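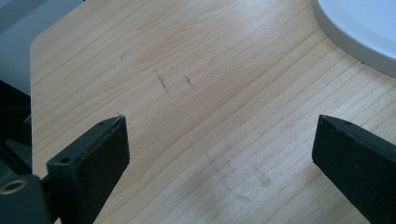

The Batthorpe brim is a style of women's occasion hat made from plaited straw, with a shallow crown and a wide brim that rises on the left side and falls on the right. It takes its name from the market town of Batthorpe, where it was first sold by the firm of Kobori. The brim is shaped by hand on a flat surface, usually a plain table of pale wood with a rounded corner, over which the damp straw can be drawn without snagging. The style is worn chiefly at weddings, summer race meetings and garden parties. It should not be confused with the Lovton brim, which is level all round and has a deeper crown.

Origins

The hat was devised by the milliner Miyuki Kamata, who had trained as a maker of theatrical headwear before opening a workroom above the Kobori shop. Her early hats were made for the chorus of a touring operetta and had to be visible from the back of a large hall. A number of guests at the closing performance asked whether the hats could be bought, and a softer version, with less wire in the brim, was offered the following summer.

The first printed use of the name appears in a Kobori price list, where it is given as "Batthorpe, large brim". Later lists shorten this to "Batthorpe". The term "Ludamstead tilt", found in some auction catalogues, refers to the same hat.

Construction

A Batthorpe brim is sewn from a continuous plait of wheat straw, beginning at the centre of the crown and working outwards in a spiral. A standard hat has 14 rows in the crown. The number of rows in the brim varies with the thickness of the plait.
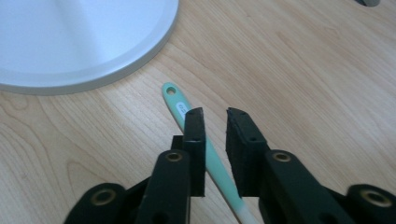 Round white base on a pale, grained table top.

When the sewing is finished the hat is dampened and left under a cloth for up to two hours. The crown is then pressed over a block, while the brim is worked by hand. The left side is raised first and held with pins. The right side is pulled downwards in short stages, the maker turning the hat a little after each one. A single wire is stitched inside the outer row. In older hats this wire is covered with cotton thread, and in later ones with ribbon matched to the straw.

Stiffening is applied to the underside only. Hats stiffened on both sides tend to crack at the fold, and for this reason collectors generally regard double stiffening as a sign of later repair.
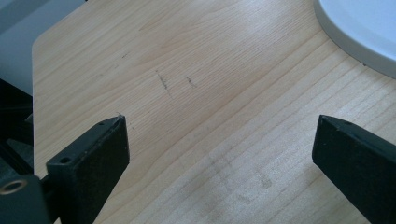

Table top with a rounded corner and a straight side edge.

Trimming

The traditional trimming is a flat bow of grosgrain ribbon placed at the back of the crown, slightly to the right. Feathers were introduced by Emiko Aoki, who succeeded Kamata as head of the workroom and favoured a single curved quill following the line of the raised brim. Silk flowers, veiling and dyed grasses have also been used. Trimmings on the underside of the brim are rare, although a small group of hats made for evening wear has a row of beads there.

Colour was at first limited to natural straw and black. Aoki added navy, rose and a pale green sold as "pear". 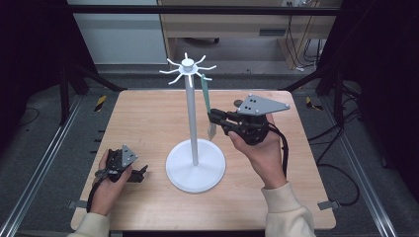 Collections and exhibitions

The largest group of Batthorpe brims is held by the Ludamstead Costume Museum, whose millinery store contains 1,703 items, among them the Kobori order books and several unfinished crowns. An exhibition of the style opened at the museum on August 19, 2023 and included 13 hats lent by private owners. The accompanying handlist reproduces Kamata's working notes on plait widths.

See also

Boater
Cartwheel hat
Lovton brim
Straw plaiting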